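Virnlow Kitchen Support
Ticket 508: Buns wrinkle and go flat when lid comes off
Product: Cerley electric steamer, glass lid
Opened by: Yvonne Inskip
Assigned to: Emlyn Mostyn
Status: Closed (customer says fine)

Yvonne Inskip wrote:

My steamer makes lovely buns right up to the moment I look at them. Under the glass they're round and smooth and full of promise. I take the lid off and within a minute they have the skin of a very old man who has been in the bath. Bottoms are gummy too, with a neat pattern of dots from the tray.
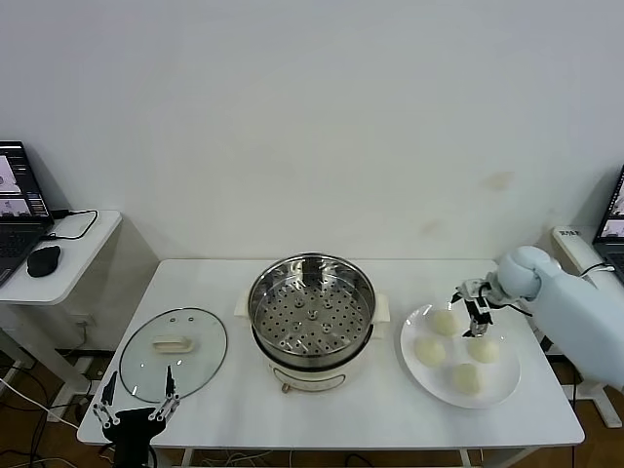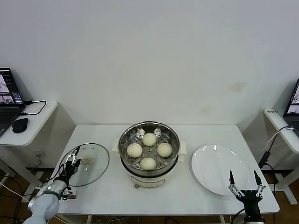
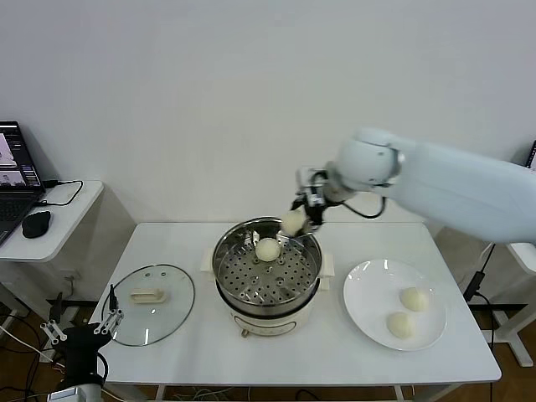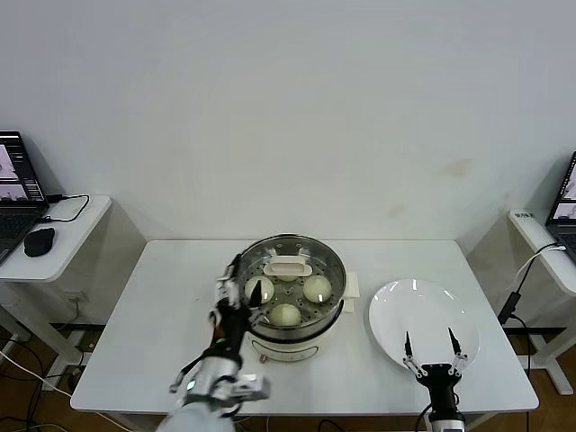

Lid and plate in all four.

Things I have already tried, so you can skip that part of your script:
— Different flour. No change, except in my opinion of the flour.
— Turning the knob to every position it has.
— Steaming for longer. Worse.
— My sister-in-law's advice, which was to buy a different steamer.

The same dough came out fine in my mother's bamboo basket on the stove, so please don't tell me it's the dough.

Emlyn Mostyn wrote:

Hi Yvonne, thanks for the list, it saved us both an afternoon. I wasn't going to say it was the dough. I do have some questions:

1. How much water goes in the base?
2. Do the buns go in before or after the steam is up?
3. When the timer is done, how long before you open it?
4. Anything between the buns and the steel?

Yvonne Inskip wrote:

1. Up to the line. Perhaps a little past the line. I like to be sure.
2. Before. It seemed rude to make them wait.
3. No time at all. I'm standing there with the plate.
4. No. Should there be? The leaflet shows a head of broccoli and nothing else.

Emlyn Mostyn wrote:

The leaflet is fond of its broccoli. I've raised that before.

Number 3 is your wrinkles, I'd bet. The bun is puffed up on hot air and steam, and when cold air hits it all at once it shrinks faster than the skin can keep up. Switch off, leave the lid alone for a few minutes, then tip it open a crack on the side away from you and leave it again. Take it off completely after that. When you do, keep it level until it's clear of the tray, as glass collects a lot of water on the underside and it all wants to land on one bun.

For the gummy bottoms, drop the water to just under the line. Past it, the boil can spit up through the holes. And put a square of parchment under each bun, one each, not a single sheet over the whole tray or you'll block the steam.

Start with those and leave the flour out of it.

Yvonne Inskip wrote:

Did it all. Bottoms are dry and no longer look like dominoes. Tops are much better but one of them still puckered on the left side, and it was the one I'd have wanted.

Full disclosure, I lifted the lid at 10 minutes to check. Only a little.

Emlyn Mostyn wrote:

The lid is see-through, Yvonne.

Yvonne Inskip wrote:

It fogs up!

Emlyn Mostyn wrote:

It does, I'll give you that. Passing this to Glenys, who makes buns at home and has opinions about proofing.

Glenys Gough wrote:

Hello. How long is the second rise, and is the kitchen warm? Over-proofed buns look marvelous going in and have no strength left to hold themselves up afterward. Press one gently with a floury finger. You want the dent to come back slowly. If it stays put, you've gone too far. Leave more space between them as well, they grow sideways when they touch and the shared side stays damp.

Yvonne Inskip wrote:

The second rise is however long it takes me to walk the dog. It's a slow dog. So I think we may have been discussing the dough after all, and I'd like it noted that I'm the one who brought it up.

Shorter walk this morning, parchment, lid shut throughout, sat on my hands. All smooth. Ate two standing up. You can close this.

Emlyn Mostyn wrote:

Noted and closed. Leaflet request reopened with Gordon Fraser, again.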